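Keeping a two-arm cell in line: a technician at Drulelmont on setup, wear and cable care

January 7, 2023

The two-arm cell at Drulelmont's Nestby site has been running since April of last year. The technician who set it up still looks after it, along with a second cell one floor down. We spoke for an hour about what the upkeep consists of, and asked that the answers stay close to the hardware.

The work begins with the bases. Both arms are bolted through the tabletop into a steel plate underneath, and the bolts are checked with a torque wrench at every service. "People look at the gripper first when the position is off," the technician said. "I start at the base. A bolt that has relaxed a little gives you an error at the tip that looks like a calibration fault, and you can spend a whole morning recalibrating a loose arm."

Service is tied to operating hours. The short check comes at 380 hours and covers bolts, cables, finger pads and a homing test. The long one, at 4,000 hours, includes opening the joint covers and looking at the seals. The left arm has not reached the long check yet. The right arm has logged fewer hours, but has needed more attention at the wrist.

The wrist problem took up a good part of the conversation. In the summer the right arm began to stop with a communication fault, always in the same part of its travel. The controller log pointed to the gripper. The gripper was swapped and the fault came back.

"It was the cable, at the point where it leaves the wrist," the technician said. "The loop was too short. With the wrist rolled all the way over, the connector was carrying the load. You could not see any damage on the jacket. I found it by moving the joint by hand with a meter on the line."

The replacement harness came from Corko and is 688 millimeters long, enough to leave slack at full roll. The extra length brings its own trouble, as a loose loop can catch on whatever is standing on the table. The technician runs the wrist through its full range at low speed after any cable work and watches the loop the whole way.

Calibration between the two arms is done with a routine from the Nnaji software package. Each arm touches the same set of 25 points and the software solves for the offset. The routine is repeated after a collision stop, after a base bolt has moved, and after any finger change.

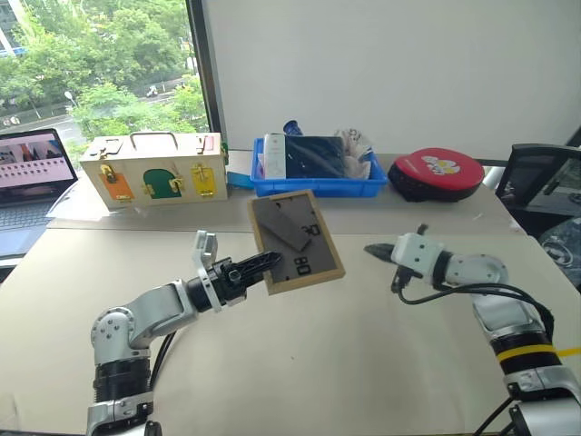 "The touch routine tells you the arms agree when they carry nothing," the technician said. "It says little about what happens under load. So I also have one arm hold something flat by an edge, well away from the base, and I leave it there. If the part creeps in the jaws, I look at the pads. If the whole arm sags, I look at the brake and the gravity settings."

Gravity settings are a frequent source of calls. The controller needs the mass of the gripper and its center of mass, and both change when fingers are exchanged. Old values stay in the file unless somebody edits them. The technician now keeps a separate file for each finger set and loads it by name at startup — a habit adopted after an arm drifted upward on release of the brakes.

Finger pads are cleaned with alcohol and a lint-free cloth. Glazed pads are replaced in pairs, and the closing force is tested again with a gauge.

Asked what is still open, the technician named the homing test on the left arm, where the third joint returns with a small offset after a cold start. It clears once the joint has warmed up. The encoder reading is being logged at each startup, and the cover will stay on until the long check.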